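Recording pick-and-place examples without fooling yourself

Most guides to collecting demonstrations tell you to gather as many as you can and let the training sort it out. I don't believe that, and after throwing away a good part of my first set I believe it even less. What follows is how I record a small set now, using Akix for capture and Ulton to play the episodes back. Neither will save you from bad examples.

Before you start

Write down the task in one sentence. "Put the cube on the mat" is fine. "Tidy the desk" is not a task, whatever the demo videos say. Then write down what counts as finished. If two people would disagree about whether an episode ended well, your sentence needs more work.

Check that every camera is recording and that the clocks agree. Akix shows a green tick when the streams are connected, and I don't trust the tick. Move the arm sharply, stop it, then find the stop in each stream. A gap of 2 frames I'll live with. More than that and I restart the lot.

Recording

Record 35 episodes in one sitting, then stop and watch them. People boast of 200 in an afternoon. I'd like to see how many of those they looked at. Change the cube's place and its turn between episodes, and change where the arm starts. Go slowly near the object, and don't pause in mid-air to think, or the model will learn to pause as well.
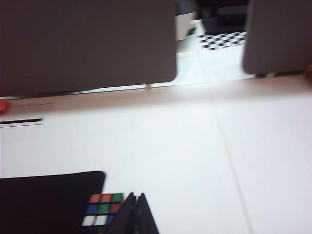
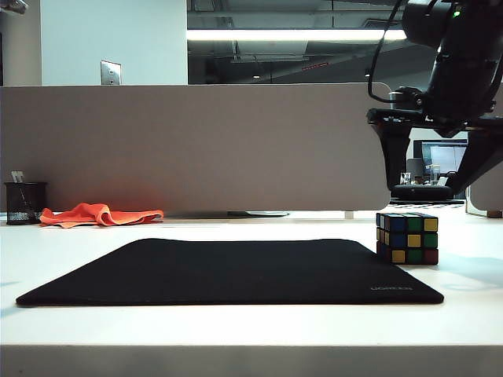
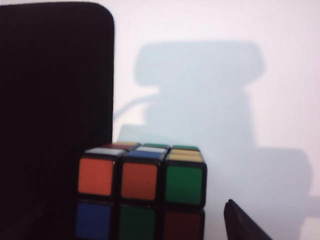 Lighting gets one line in most guides, usually "keep it even", and then they move on to batch sizes. It deserves more. A policy will hang on to anything that goes along with the right action, and it doesn't care whether you meant it to. The arm's own shadow is a fine candidate: in the close wrist view it spreads over the pale surface behind the cube, and it will shift as the arm does. Move the lamp before the next batch and you may find you have trained a shadow follower. I record half my episodes with the lamp moved, and I note which half.

Sorting

Open the batch in Ulton and play each episode at normal speed, all views side by side. Throw out:

Episodes where you fumbled and then carried on as if you hadn't.
Episodes where a hand comes into view before the end.
Episodes where the wrist view is blurred at the moment of the grasp. Blur on the way there is fine.

Keep a few honest recoveries, where the first try missed and the second was clean, but label them. Juvum's importer drops labels with spaces in them and gives no warning, so use underscores.

My last batch went from 35 to 34, and that made me suspicious enough to go through it again the next morning.

Testing whether the set is any good

Train on half, then on all of it. If the results are the same, more of the same sort of episode probably won't help, and you should change something on the desk before you record again. Try a start position you never recorded. Try a different cloth or cup in the background. The Huerta scripts report a single success score, which I ignore until I've watched the failures.

If it fails only with the new background, go back to Recording and vary the background. If it fails everywhere, check the clocks first.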